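## Making a shaker loop at home

You don't need a studio for this, I promise, just a phone, a quiet cupboard and a bit of patience (mine was recorded among the coats at Wiltcombe!). Set your click to 100, shake along for a good two minutes, and don't stop when you fluff it – the fluffs often end up being the nicest part. Then pick your favourite 2 bars, trim them tight, and roll off everything below 4,000 Hz or so if it's fighting the snare.

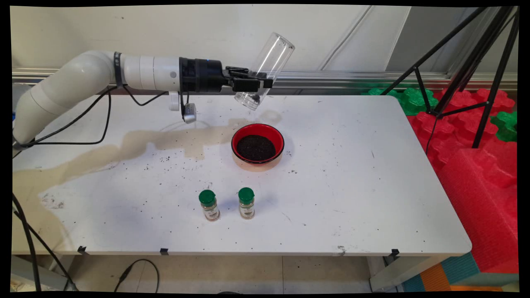

Naima Morsy writes that she nudges hers 20 milliseconds late and likes it far better that way.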